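Pre-Run Checklist: Jewelry Sorting Stack, Zirkodside Bench
Software checks, filled in by Nadine Shboul
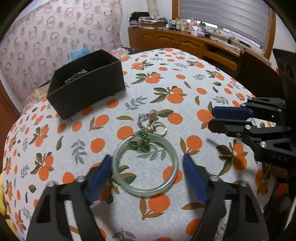
Zaid Awwad wants it noted that the planner treats a chain as a solid until told otherwise, and that he has been telling it otherwise since December.

1. Both gripper streams share one clock. OK. Offset 2 ms.
2. Jaw width reads the same in the log and in the viewer. OK after restart. The viewer had opinions.
3. Segmentation separates rings from chain. FAIL. Tangled items come back as one object, labeled "bangle" with 70 percent confidence.
4. Tablecloth oranges masked out of grasp candidates. Partial. The planner still proposes picking fruit.
5. Wide-lens correction loaded. OK. Loaded twice, so check the table is not concave.
6. Grasp timeout set to 30 s. OK. It was 135. Iñaki, please stop being patient on its behalf.
7. Stop command halts both arms of the plan. OK.

Result: run allowed, single items only. Item 3 goes back to Zaid. Recheck after the next Remisum build.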